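February, and the dashboard has been lit up like a fruit machine since breakfast. Most of what follows is for people whose car now has opinions about parking, lanes, following distance and whether they've had enough coffee. It costs very little. The dealer charges for some of it, which is how I got interested.

## Cameras and sensors

The reversing camera is a glass bead the size of a pea, mounted where the road throws everything. Wipe it with a damp cloth before you wipe anything else, while the cloth is still clean. Plain water will do. Glass cleaner with ammonia in it clouds the coating after a year or two, and then you're reversing into a permanent fog.

Parking sensors are the little discs in the bumper. Keep the pressure washer at least 20 cm off them and never aim straight at the edges. If one of them screams at nothing, look for a crust of salt or a dead leaf before you book the car in. Kamil Lukáč paid Štefanec for an hour's diagnosis and got his leaf back in a bag.

The front radar sits behind the badge or the lower grille on most cars. No stickers, no thick wax, no chrome badge off the internet.

## Cloths

Keep one lot for glass and cameras and another for wheels, and don't let them meet. Wash them at 40 in a mesh bag, zipped shut, with half the usual detergent and no softener at all. Softener leaves a film, and the film goes straight onto your windscreen.

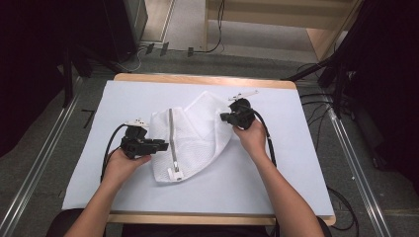

*Mesh laundry bag, the sort with a long zip*

Dry them on the line. The tumble dryer is fine on low, if you must, but anything that has been in with a fluffy towel will shed on your windscreen for weeks.

## Key fobs

- Change the battery when the range drops. Don't wait for the warning, which arrives in a car park in the rain.
- Most take a coin cell with its number stamped on the face. Copy that number exactly. "Looks the same" is how I came to own a drawer of the other kind.
- Wipe the cell with a dry cloth before it goes in, and handle it by the rim.
- Coin cells go up high and out of reach of small children, new or used. I'm not being wry about that one.
- If you keep the fob in a tin to stop thieves relaying the signal, test the tin. Hold it beside the car and try the door. My first tin, a shortbread one, did nothing for security.

## Phone won't talk to the car

Delete the pairing from the phone AND from the car, then start again. Doing one side only gets you a car that remembers you and a phone that denies ever having met it. 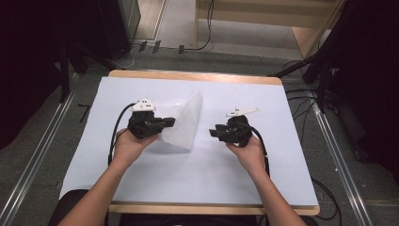
Then check the lead. A charging lead and a data lead look identical, and the one from the petrol station is nearly always the first sort. Rostislav Šimko spent a whole evening reading forum threads, post 1677 of which told him to try another lead. He tried another lead.

Clear the pocket fluff out of the phone socket with a wooden toothpick, phone switched off, and go gently.

## Tyre pressure light

Cold mornings set it off. Check all four with a proper gauge before you drive anywhere, set them to the figures on the door pillar and then reset the system from the menu. Mine is under Vehicle, then Settings, then Vehicle again. It takes about 25 minutes of driving to make up its mind. If the light comes back the same day, you've got a puncture and the car was right.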